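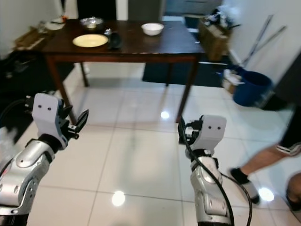

Chapter 2
Can It Clear the Table Yet?

I'll give you my short answer first, so you can argue with it for the rest of the chapter: sort of, slowly, and with somebody standing by. When I taught the first version of this course, my students hated that answer. They wanted a yes or a no. Parveen Pathirana, who sat in the front row and is now a much better engineer than I am, wrote "SORT OF???" across the top of her notes and underlined it twice.

So let's pick a chore and take it seriously. I like clearing a table because you've all done it, probably while thinking about something else. A plate, a bowl or two, something to drink from, a few papers that don't belong there. You walk over, stack what stacks, carry it off, and come back for the rest. If I asked you to write down how you did it, you'd give me three lines (I've tried this with a room full of people, and three lines is typical). Then I'd ask how you got your fingers under the rim of a flat plate, and you'd have to go home and watch yourself do it.

That plate is where I'd like to start, because it's a nasty little object! A bowl has a wall you can pinch. A mug usually has a handle. A dinner plate lying flat offers you a thin edge just above the wood, and a hand with two stiff fingers has to come in low, at an angle, without shoving the thing across the table. People slide a plate to the edge and let it overhang, or tip it up with a fingertip. We'll look at both tricks in Section 2.1, along with what they ask of a wrist.

Then there's everything that happens before the plate. The machine has to get to the table, and homes are full of stuff. Boxes against the wall, a bucket, a bag that somebody put down. Bags are awful, by the way. They change shape when you touch them, they let light through in some spots and bounce it back in others, and a handle lying on the floor can catch on a wheel. 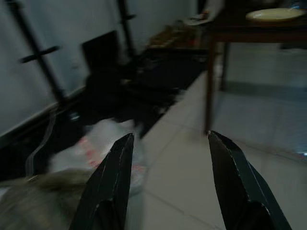
Shiny floors give trouble too. A glossy tile reflects the ceiling lights, and a depth sensor that's perfectly happy on carpet may report a hole or a bump where there's only glare. My old colleague Kam-wah Lo spent most of one December on exactly this problem at Lodby. His fix, in the end, was partly software and partly moving a lamp. I still think moving the lamp was fair. Other people at Lodby called it cheating, and we'll come back to that argument when we get to Section 2.4, on how much you're allowed to change a room to suit a machine.

And people walk through! A factory can put up a fence. You can't fence off your dining table, so the arms have to be able to stop, wait, and pick up the job again with the bowl wherever it's been left.

Now, a word about numbers, and about the videos you've surely seen. Suppose a team tells you their machine cleared a table in 60 seconds. Lovely. Was it the same table every time? Did anyone reset the dishes by hand? How many tries are we not being shown? I'd be far more impressed by 200 attempts in 6 different kitchens, failures included, even if every single one was painfully slow. Keep that in mind when you read the Gamage case at the end of the chapter. It's a shop-floor job, sorting parts into trays, and you'll see how much easier life gets when the trays never move.

Before you go on, clear a table tonight using only a thumb and one finger on each hand. Use dishes you don't love. Write down every time you had to change your grip, and bring the list with you to Section 2.1.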